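Datasets > Sport > Football > Condisano match events

# Condisano match events

Event records from the Condisano amateur football league, typed up from referees' match sheets. One row per event: goals, cards, substitutions and penalties, including missed ones.

## Files

- `matches.csv` – 800 matches, one per row
- `events.csv` – linked to matches by `match_id`
- `clubs.csv` – 13 clubs, with former names

The season column gives the year a season began, so 2000 means the season that ended the following spring.
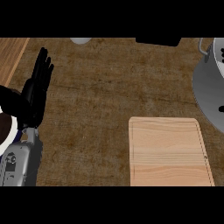 *Simulated robot hand, open, over a brown tabletop.*

## Known problems

Stoppage-time goals are recorded as minute 45 or 90, with the extra minutes in `added`. Older sheets leave `added` blank. Do not read a blank as zero.

Own goals are credited to the side that benefits. The player column still names the defender who put it in.

Henier and Virar shared a ground for 2 seasons, and the `home` flag for their meetings follows the fixture list. Cha withdrew in December of one season. Its results were struck from the table but are kept in the files, marked `void`.

## Corrections

Send these to Ye-ji Shin with the `match_id` and a scan of the sheet if you have one.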